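Proyecto Timora - Acta de la reunión de seguimiento

Fecha: 18 de enero de 2023
Lugar: sala pequeña de Jetiseo
Presiden: Ifigeneia Balaskas (método) y Athina Karras (datos y evaluación)

1. Aprobación del acta anterior

Se aprueba con una corrección: donde decía "tasa de éxito por episodio" debe decir "tasa de éxito por intento". La diferencia afecta a la tabla comparativa del informe interno, que se regenerará.

2. Estado de la tarea bimanual

Balaskas resume el protocolo vigente. La tarea consiste en tomar de la mesa un bloque negro envuelto en cinta y depositarlo en la bandeja blanca, con dos brazos enfrentados y una sola política para ambos. El conjunto de entrenamiento queda cerrado en 300 demostraciones teleoperadas. No se admiten más hasta completar la evaluación, para no mezclar versiones.

Se recuerda que la pose inicial del bloque se sortea en posición y en orientación, mientras que la de la bandeja solo se sortea en posición. Los episodios en que el operador corrige el agarre se conservan íntegros, sin recortar la corrección.
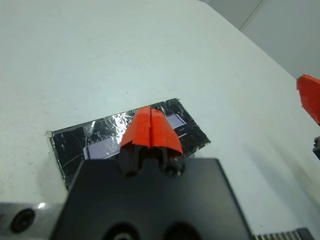 La entrada visual combina la vista general con las de muñeca, sin profundidad. Se discute si conviene reducir la resolución de las vistas de muñeca antes del codificador. Balaskas se opone: en las pruebas de ablación, la reducción empeora sobre todo la alineación angular en los últimos centímetros de la aproximación, donde la vista general aporta poco. Queda como está.

El horizonte de predicción se mantiene en 8 pasos. La variante con horizonte más largo produce trayectorias más suaves, pero reacciona tarde cuando el bloque gira al primer contacto. Se acuerda documentar ambas variantes en el informe con las mismas semillas.

3. Resultados de la evaluación

Karras presenta los resultados parciales. Se han entrenado 3 semillas por variante y el plan completo contempla 400 intentos, repartidos por igual entre la política base y la política con predicción conjunta de los dos brazos. La segunda mejora de forma consistente en la fase de agarre. En la fase de depósito las diferencias entre semillas son mayores que las diferencias entre variantes, por lo que no se extraen conclusiones todavía.

Los fallos se clasifican en cuatro categorías: aproximación desalineada, pérdida del bloque durante el traslado, depósito sobre el borde de la bandeja y bloqueo mutuo de los brazos. La última solo aparece en la política base.
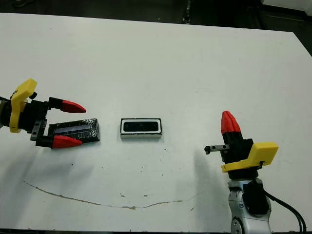
Sobre la aproximación desalineada, Karras observa que se concentra en las orientaciones en que el lado largo del bloque queda casi paralelo al eje de la pinza que se acerca. El sorteo de poses cubre poco esa región - es un defecto del muestreo y no de la política - y propone informar de los resultados por tramos de orientación además del promedio global. Se acepta.

Se acuerda también que un depósito con el bloque apoyado en el borde cuente como fallo, aunque quede estable. El criterio se aplicará retroactivamente a los intentos ya anotados.

4. Calibración y mesa

La calibración entre ambos brazos se repetirá al inicio de cada sesión de evaluación, con registro del error residual. Hasta ahora se hacía solo tras cambiar las puntas de los dedos. Si el residuo supera la tolerancia del protocolo Liapis, la sesión no computa.

Se debate si las manchas y marcas de la superficie pueden servir de referencia espuria a la política. Se hará una prueba de control con la mesa cubierta por una lámina blanca, sin reentrenar.
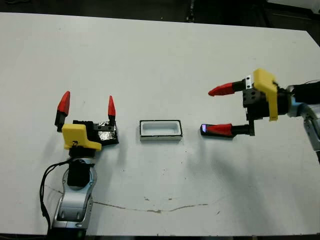
Karras objeta que la lámina cambiaría además la reflectancia de la superficie, y que una caída del rendimiento no podría atribuirse sin más a la falta de marcas. Pide una segunda condición, con la misma lámina y marcas dibujadas en otros lugares. Balaskas acepta, con la salvedad de que los intentos de control no se sumen al total principal.

5. Publicación de datos

El conjunto se depositará en el repositorio Bosora en febrero. Falta decidir si se incluyen los episodios descartados por desincronización entre cámaras. Se aplaza.

6. Acciones

Balaskas: regenerar la tabla comparativa; preparar las dos condiciones de control.
Karras: reanotar los depósitos sobre el borde; desglosar resultados por tramos de orientación.
Ambas: redactar la sección de horizonte de predicción.

Sin ruegos ni preguntas.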